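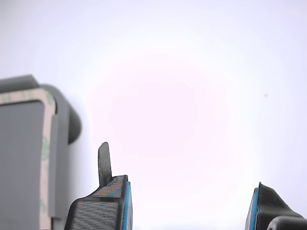

4.2 Residual background in the Trastesa fields

The sky background in each Trastesa exposure was modeled as a second-order surface and subtracted before any source was measured. The fit is made after bright galaxies are masked, and it is repeated until the change between passes falls below the read noise. Large, smooth gradients are removed well by this method. Small isolated features are not. A single dark speck on a pale, nearly featureless field, such as the one at the right of the opening panel, has almost no effect on a low-order fit and remains at full contrast after subtraction. In a flat-field exposure, a feature of that kind lowers the measured flux of any galaxy that falls on it. We flagged 131 such positions in the master flat and excluded them from the distance sample.

After masking, 788 supernova host galaxies remain in the combined Trastesa and Zillby catalogs. Redshifts were taken from the Zillby spectra where both surveys list a value.
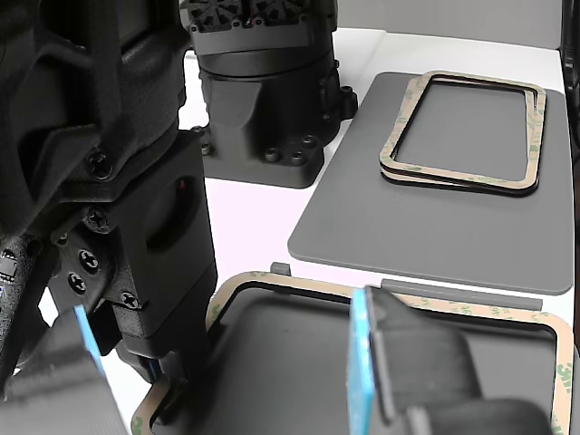 4.3 Effect on the expansion rate

We ran the Thambiah pipeline on the full host sample twice, once with the constant background used in the August release and once with the surface model. All other settings were held fixed. The calibration file is the version of 16th April in both runs. Hosts were sorted by the surface brightness of the outer disk, where an error in the background matters most. 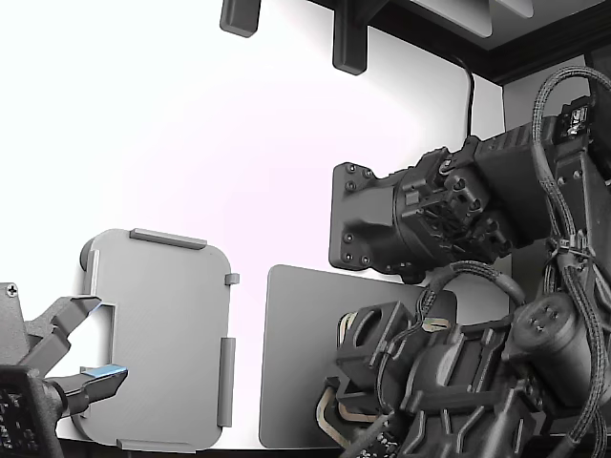
In the faintest group, the constant background places 17 hosts outside the color cut, and the surface model brings them back. These objects lie mainly near the corners of the detector. Their return moves the fitted slope of the distance-redshift relation by less than its statistical error, and we therefore quote the surface-model result alone in the sections that follow. The peculiar velocity correction is the one used for the Trota sample.

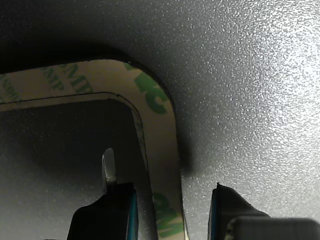 Figure 2. Speckled gray surface, brightest at right and darkest at upper left, with a rounded corner of adhesive tape.

The covariance between hosts that share a detector corner is treated in the next section.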